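3.2 Table coverings and the shared meal

Meal programs for older adults are usually judged on what is served and how much of it gets eaten. The room and the table receive less notice. In our interviews, residents and staff at the two sites, Closanmont and Okbridge, raised the subject of tablecloths without being asked, and they came back to it often enough that we added a set of questions on table coverings after the pilot.

Both sites had used bare tables for most of the previous decade. Bare tables are quick to wipe between sittings, and the kitchen at Okbridge runs two sittings at midday. Cloths came back at Closanmont first, on Monday only, when the dining room was set for the longer lunch. Residents who ate there on other days began asking why their day was different. By the start of our fieldwork in September, Closanmont was using cloths at every lunch and Okbridge was using them at supper.

The coverings were not all of one kind. Closanmont bought plain cotton cloths in a single order. Okbridge relied on donations and on what families brought in, so that a striped cloth might be next to a floral one, and sizes did not always suit the tables. Checked patterns were the ones most often mentioned by residents at both sites. Several people tied them to a particular place: a grandmother's kitchen, a fishing camp, a church hall supper. One woman at Okbridge said that a checked cloth meant "you could put your elbows down." Figure 4 shows a large check in red-orange and black on a round table.

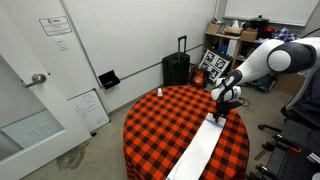 Figure 4. Round table with a buffalo-check cloth. The cloth hangs over the edge of the table.

3.3 Reading the edge of the cloth

The overhang was a practical concern for staff and for residents who used wheelchairs. A long drop can catch in a wheel or be pulled by an armrest, and it hides the table leg from a person who is judging how close to sit. Round tables made this harder to manage. A square cloth on a round table hangs lower at its corners than along its sides, and the four low points have to fall somewhere between the chairs. Servers at Closanmont learned to turn the cloth so that no corner was in front of a wheelchair place. At Okbridge this was left to whoever set the room, and the result varied from one supper to the next.

Residents with low vision described a different problem. A white plate on a white cloth was hard to find, and a clear glass on any pale cloth was harder. Strong colour helped with the plate, but a bold pattern could make small items such as a pill cup or a teaspoon more difficult to pick out. Of the 13 residents who took part in the longer interviews, 4 said they preferred a patterned cloth with a plain placemat on top of it. Staff had already started doing this at some tables, mainly to save on washing.

Laundry was the main objection. The dining room supervisor at Okbridge put it in terms of hours: cloths had to be shaken out, sorted, washed, dried and folded, and stained ones went through twice. Closanmont tried an overlay, a narrower cloth laid across the main one and changed each day, and found that the larger cloths could then stay in use for most of the week. Residents accepted the overlay so long as it lay flat. Creases that lifted at the edge were disliked, both for their look and because a cup set down on one would tip.

3.4 Who sets the table

Setting the table had been a staff task at both sites. When cloths returned, some residents took part of it over. At Closanmont, 3 residents from the same hallway arrived at half past eleven each day to spread the cloths before the cutlery came out. They did not describe this as an activity, and they were not pleased when it was listed on the activity calendar. To them it was a job that needed doing before lunch.

The work needed two people for each of the larger tables, one to hold the cloth centred while the other pulled it even. This gave residents with limited reach a part they could manage from a seat. It also led to some disagreement over where the good side of a cloth was and which table should get the newest one. We did not see staff step in during these discussions, although one server told us she sometimes put the best cloth at the bottom of the pile so that it would come up last.

At Okbridge, supper is set by the afternoon shift, and residents are seldom in the dining room before five o'clock. Two people we interviewed there said they would like to help and had not known whom to ask.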